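Home | News | What's On | Streets and Paths | Letters | Contact

Walking map of Udero's back streets is finished at last

7 July 2026

Print this page | E-mail this to a friend

It's done! After a winter, a spring and a good many pairs of shoes, the Udero walking map is printed, folded and ready to be picked up. The Desden walking group has been working on it since December, and anybody who has ever tried to get across the neighbourhood on foot without ending up on the main road will be glad to have one.

The idea was a simple one. Udero has plenty of long, straight residential streets that hardly anyone outside the neighbourhood knows, and most printed maps show them as thin grey lines with no names. The new map puts them right in the middle of the sheet. It marks which streets have a raised kerb, which have only a strip of dirt and dry grass to walk on, where the shade falls in the afternoon, and where the old surface has been patched so often that you want to watch your feet. It sounds like a small thing, but try pushing a pram or pulling a shopping trolley along a verge full of weeds and you soon see why people asked for it.
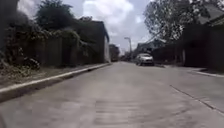 Every street was walked at least twice, once in each direction, because a road that seems level on the way out can be a proper climb on the way home. The walkers carried clipboards and wrote down what they saw as they went. A first draft was pinned up in December, and the comments came flooding in. The group received 1,094 notes in all, on slips of paper, on the backs of envelopes and (in one case) on a paper plate. They read every single one, and you can tell from the result.

A lot of the notes were about trees. People are very fond of the ones that lean out over the garden walls, and several asked for them to be marked with their own sign. They have been, with a little green leaf, and it is lovely to open the map and see how many leaves there are. Vines get a mention too. Where a fence has been swallowed up by climbers, the map simply says "green side", and on a hot day that is the side you want.

Other notes were more practical. Readers asked for the hills to be shown properly, so there are now small arrows pointing uphill, one for a gentle slope and two for a steep one. The utility poles went in as well, at the suggestion of several people who use them as landmarks when they give directions. "Turn left after the leaning pole" is how half the neighbourhood explains the way to its own front door, and now the map speaks the same language.

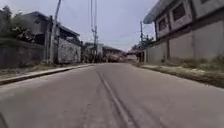 One of the uphill stretches in Udero, with its faded centre line and tall utility poles.

There are 3 suggested walks on the back of the sheet. The shortest is a gentle loop that stays on kerbed streets the whole way and takes no more than 60 minutes at an easy pace, with time to stop and look at the gardens. The second goes up and over to the Addo side, where the houses thin out a bit, and comes back by a different road so that you never have to retrace your steps. The longest is for people with good knees. It goes right out to Kadus and back, and the group suggests taking water, a hat and something to eat on the way, as there is nowhere to buy a drink after the first half.

I tried the middle one last week and enjoyed it far more than I expected to. I have lived near here for years and thought I knew it all, but I had never once walked those streets from end to end. You notice so much more on foot! The walls alone are worth the trip. There is bare block, there is rough stucco, there is stonework with speckles all through it, and the differences from one plot to the next tell you a good deal about how the neighbourhood was built up bit by bit. I also found a short cut I could have been using all this time, and I am still a little cross about that.

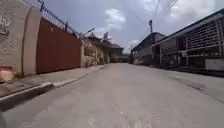
The map is drawn by hand and printed in two colours, green and a warm brick red, on paper stout enough to survive being stuffed in a back pocket. The first print run is 1,659 copies, and they are free. You can collect one from the library desk, from the bakery counter or from the table at the Desden hall on any morning. One per household for now, please, so that they go round. If they all disappear there will be a second printing before the end of the year, and the group is already collecting corrections for it.

And they do want corrections. Streets change. A wall gets painted, a gate goes up, somebody finally fills in the hole that has been there for as long as anyone can remember. If you spot something on your walk that doesn't match the sheet, write it on the tear-off strip at the bottom and drop it into the box beside the library door. Street names are especially welcome, as two of the shorter lanes are known by different names depending on which end you live at, and the map has had to print both.

A large-print version is on its way, on a sheet twice the size, and the group would love to hear from anyone who would find it useful. There is also talk of a children's sheet with things to spot along the loop walk, such as rooftop aerials, funny-shaped gateposts and cats on walls. Drawings from local children can be left at the hall with a first name and age on the back.

A first group outing along the loop is planned for later in the month, setting off from the hall at nine in the morning while it's still cool. Everybody is welcome, dogs on leads included. The date will go up on the hall door and on our What's On page as soon as it's settled.

Print this page | E-mail this to a friend

Contact the newsdesk | Copyright Desden Neighbourhood News | Back to top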